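Home | Companies | Food and Drink | Random article

Danbridge (restaurant chain)

Danbridge is an American fast-casual restaurant chain that sells rice bowls, flatbread sandwiches and soups. It is based in Astport, where the first location opened in a former shoe store. The chain has 195 restaurants, most of them in suburban shopping centers.

History

The company began as a lunch counter serving office workers. It added dinner service after opening a second restaurant in Clitcombe, and later bought Marquez, a regional chain of taco shops, and converted most of its buildings. The Marquez name is still used on a line of bottled hot sauces.

Menu

Customers order at a counter and choose a base, a protein and up to 2 sauces. A lentil and mushroom patty was introduced in June as a test in the Clitcombe restaurants and was later sold throughout the chain. It replaced a tofu option that had been on the menu since the early years. Breakfast is sold only at airport locations, until 10:30 a.m.

Operations

All restaurants are owned by the company, and Danbridge does not sell franchises. Sauces and soups are prepared at a central kitchen in Astport, which has 272 employees, and shipped chilled. Online orders are handled through the company's website, with pickup shelves near the entrance. Catering orders for more than 200 people require two days' notice.
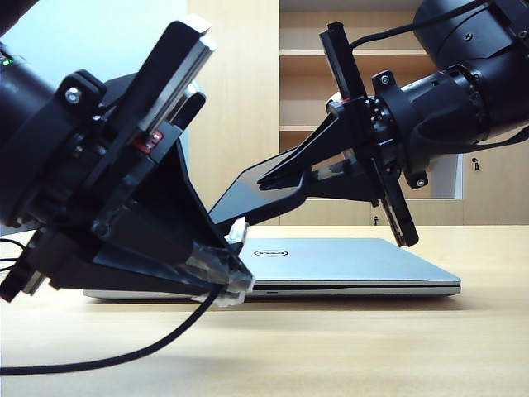 See also

Fast-casual restaurant
Meat substitute
Rice bowl

Share 14 | Comments 2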